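4.2 Foam blocks on felt-covered trim

The case for fitting foam blocks to felt-covered strips rests mostly on one claim, repeated in the supplier literature and by Barredo and Tagle: that a block pressed on by hand-level force will stay put for the life of the car. We doubt this. Felt is a poor base for anything that has to stick. Its fibers lift, and a block that feels firm at the bench may be held by little more than loose nap.

Barredo and Tagle tested 300 strips and reported 3 lost blocks. The number looks good until one asks how the strips were handled. All of them lay flat, and none was bent or carried to a body shell before the count was made. Figure 3 shows a black foam block pinched against a dark gray felt-like strip, with car body panels close by.

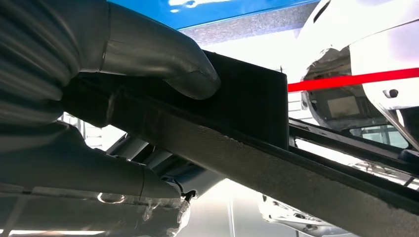
Figure 3. Black foam block and fabric-covered strip near blue and white bodywork.

Flat testing also leaves out the lip. Where fabric wraps around a thicker edge, the surface under the block may not be level, and pressure applied at one spot need not reach the far side. Tolentino raised this point at Navarro in July and got no clear answer – the drawings she was given did not show the lip at all.

The later Trelell study is larger, with 1034 strips, but it pools 2 kinds of felt and gives no separate results for either. A low overall loss rate could hide a bad one. Until the figures are split, we see no grounds for dropping the pull check at the end of the line.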